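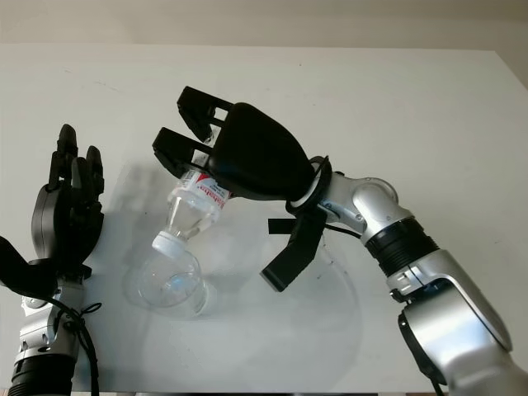
Figure 1. Clear plastic water bottle, inverted, neck and cap toward the table.

Unit 3: Residual liquid in small containers
Course notes, Y. Tetteh

3.1 Definitions
Nominal volume is the volume stated on the label. Residual volume is what stays in the container after normal use. Hold-up is the part of the residual volume that does not drain when the container is inverted and open. A capped bottle has residual volume but no measurable hold-up until the cap is removed.

3.2 Shape and drainage
When a capped bottle is inverted, free liquid collects in the neck and shoulder. If the bottle is tilted, as in Figure 1, the liquid surface stays horizontal and meets the wall at an angle. Do not read a level against the label in this position. Ribs and steep shoulders hold drops back by surface tension. A thin wall also flexes under grip, which shifts the level without changing the volume.

3.3 Weighing procedure
1. Weigh the bottle with its cap and label on. Record as m1.
2. Remove the cap, invert the bottle over the tray and hold for 90 seconds.
3. Replace the cap and weigh again. Record as m2.
4. Dry the bottle and cap fully and weigh. Record as m3.

Residual mass is m1 - m3. Hold-up is m2 - m3. For water at room temperature, take 1 g as 1 mL.

3.4 Worked case
A bottle with residual liquid gives m1 - m3 = 127 g. The residual volume is 127 mL. If the full capacity to the brim is 590 mL, the residual fraction is 127/590 = 0.215, or 21.5 percent. State which capacity was used, brim or nominal.

3.5 Reading
Course reader, chapter by Zhong and Pryor, sections on wetting and contact angle. Problem set 3 is due at the end of September. Hand in to Rafferty Alcantara.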